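Published in February by the Rezende editorial desk

341 shares | 22 comments

How to Submit a New Release for Review

Rezende accepts advance music from independent artists, small labels and publicists throughout the year. The steps below apply to singles, EPs and full-length albums. Submissions that follow them are passed to our writers without further correspondence.

Before you write

Confirm that the recording is final. Our writers do not review demos or unmastered mixes, and a replacement file sent after the first one will place your submission at the back of the queue. Check that every track carries the correct title, artist name and running order in its file information. 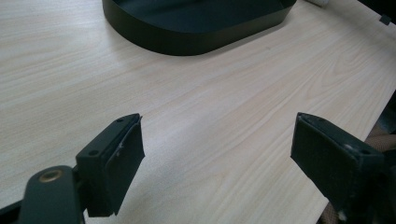

Prepare one private streaming link and one download link. Both should remain active for at least 3 weeks after the release date. Links that require the listener to create an account will be returned. If you use Clondex to host advance music, set the access level to "press" and switch off the play limit.

Writing the message

Use the subject line to give the artist, the title, the format and the release month, in that order. An acceptable subject line would read: Hendosine — Usura — album — February.

In the body of the message, describe the release in no more than 120 words. State where the artist is based, who performed on the recording and who produced it. Comparisons to other artists are welcome but should be limited to one or two. Please do not paste in reviews from other publications.

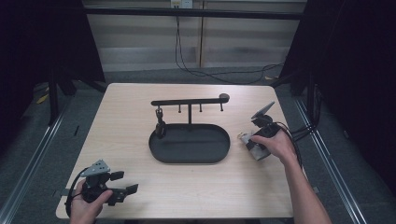 Attach one press photograph and the cover art, each as a separate file. Name the photographer so that we can print the proper credit. Lyrics may be included as a plain text document, and translations are appreciated when the songs are not in English.

After you submit

You will receive an automatic receipt. A writer who chooses to cover the release will contact you directly, usually to confirm credits or request an interview. We are unable to explain why a particular release was not selected.

One follow-up message is permitted, no sooner than two weeks after the first. Reply within the original thread and leave the subject line unchanged.

Corrections to a published review should be sent to the same address with the word "Correction" added at the start of the subject line. Factual errors are amended on the page — changes to a writer's opinion are not considered.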